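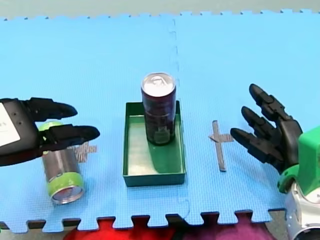

Two drinks cans, one upright in a green tray and one on its side.

The woman who runs the can round in Bellden did not want her name on this page. She is 78 and says everyone who needs to know who she is knows already.

She started in January, four years after giving up her job in the school kitchen. Her sister had been saving cans for a scrap yard in another town and getting a bit of money for them. "I thought, well, I walk past enough of them," she says. "I took a carrier bag out the first morning and had to go home for another."

The round now covers 34 houses, two pubs and the sports ground. People leave their cans by the gate in whatever they have. She goes out early, before the school traffic, with a shopping trolley that has had its wheels replaced. Steel cans go in one sack and aluminium in the other. She checks with a fridge magnet on a string, which she keeps in her coat pocket.

"The magnet sticks to steel and it doesn't stick to aluminium. That's all there is to know. Children pick it up in a minute. It's the grown men who argue with me."

Rinsing is the part she would like people to do better. Cans with an inch of cider left in them bring wasps all summer, and the yard does not like them either. She also asks people not to put cigarette ends inside - she tips those out by hand.
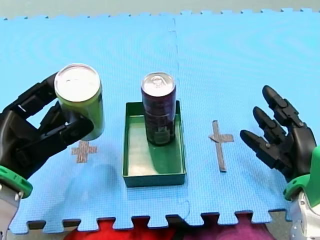 Page last changed: Sep 21, 2022

Everything goes to Grimitell, the scrap yard on the Wurora road. Her nephew drives her when the shed is full. The price moves up and down, and she has stopped trying to guess it. "One time you come away pleased and the next time it hardly pays for the petrol. I don't ring up first any more. I just go."

So far the round has made £700. Most of that went on new curtains for Hrynyshyn Hall, where she plays cards, and the rest on a bench outside the chemist. She chose the bench herself and thinks it is slightly too low.

Does she crush them? "Not now. I had a crusher on the wall and it hurt my shoulder. They take up more room this way but I've got the room."

She has been asked to take bottles as well and has said no, as glass is too heavy for the trolley. Foil trays she will take if they are clean. Crisp packets she will not, and she would be glad if people stopped putting them in.

Anyone in Bellden who wants to be added to the round can leave a note at the chemist with their house number on it.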